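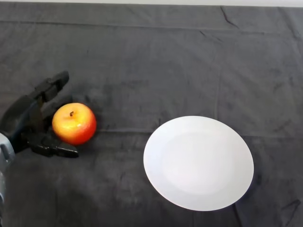 Grondham two-finger on the silver arm, apple side, plate still empty.

September, Tedville bench, 9 am

Gripper comparison, part two. The Imer went back in its box yesterday with its dignity more or less intact. Today the Grondham: same arm, same cloth, same apple, same plate. Prata controller at 300 Hz, which is what the Imer got, so no whining about fairness.

First impression: the fingers are chunky and the angled tips want to go under things. Fine for fruit. I would not let it near a grape. Approach from the left with the lower finger leading, otherwise the upper one blocks the head camera right when I want to see the stem.

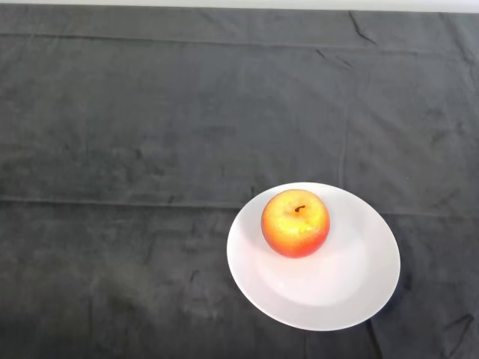

Place pose is still biased to the upper left of the plate. I had the target at plate center and checked it twice, so either the hand-eye calibration has drifted or the gripper has opinions. The Imer had the same bias, so my money is on calibration. Redo it before anyone writes a word about accuracy.

Force limit left at 7 N. The spec sheet lists a lifetime figure of 2000 cycles between pad changes, and I look forward to being disappointed.
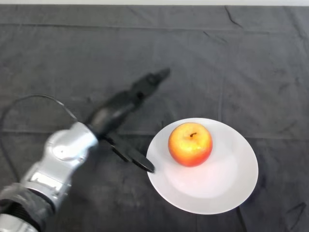
Fingers open, apple on plate. Watch the cable loop at the wrist.

To do: shorten that loop or clip it down. Drop the exposure a notch, the plate is very white. Iron the cloth (third entry in a row with this item).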